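About Granditz

Granditz is a contract cleaning and textile care company based in Uvley. We wash, press, mend and deliver work clothing and linens for hotels, clinics, restaurants and small factories. We also sell and rent the clothing itself, mostly aprons, lab coats, kitchen whites and coveralls.

The company was started by Ovidiu Ursu in a former bakery on Helby Street. He had worked in hotel laundries for most of his adult life and wanted to run one where the customer got the same pieces back every time, counted and in good repair. The first customers were two restaurants within walking distance. Both of them are still with us.

We moved to our present building when the bakery got too small. It has a loading dock on the north side, a wash floor, a pressing room and a sewing room upstairs. The office is next to the front door, and you can drop off small orders there without an appointment.

What we do

Most of our work is weekly pickup and delivery. A driver brings clean goods on hangers or in wrapped bundles and takes the soiled bags away on the same stop. Each piece carries a label with the customer's number and the date it first went into use. When a garment is too worn to mend, we tell you before we replace it, and you decide whether to order a new one or let the count go down.

We currently serve 164 business customers. The smallest is a one-chair dental office and the largest is a hotel group that sends us sheets, towels and table linen every morning. We don't require a minimum order, but there is a flat delivery charge on small stops. 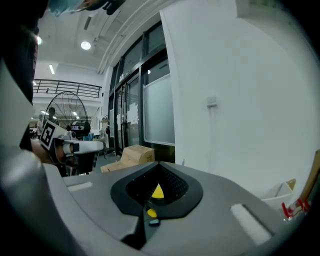

A gloved hand, upper left, and two white pads.

Mending is done in our own sewing room. We replace zippers and snaps, patch knees and elbows, shorten sleeves and sew on name tapes. Ordinary repairs are included in the rental price. If you own your garments, repairs are billed by the piece, and the price list is available from the office.

In December we added a second pressing line, bought from Güler, a family firm that builds finishing equipment. It handles flat goods only. Shirts and coats are still finished by hand on the older presses, and we plan to keep it that way as long as the parts can be had.

Water and detergents

The wash floor uses a good deal of water, so we reuse the last rinse of one load for the first wash of the next. Detergent is measured by pump and set according to the fabric and the type of soil. We offer a fragrance-free wash for clinics and for anyone else who asks. Please tell us about allergies when you open your account so that we can mark your bags.

Working here

Many of our employees came to us with no laundry experience. New people spend their first 8 weeks moving between sorting, washing, pressing and packing before they settle into one job. Shifts start early and finish in the afternoon. There is a lunch room, and work clothing is provided and washed for you.

When we have openings, we post them by the front door and on the jobs page of this site. You may also leave an application at the office.

Opening an account

Call or stop by the office and tell us what kind of goods you have and how often you need them. We will visit, look at storage and access, and send a written price. There is no charge for the visit inside the Uvley delivery area. Accounts run month to month, and either side can end one with 2 weeks' notice.

Delivery routes and prices on this site are current as of July 2023.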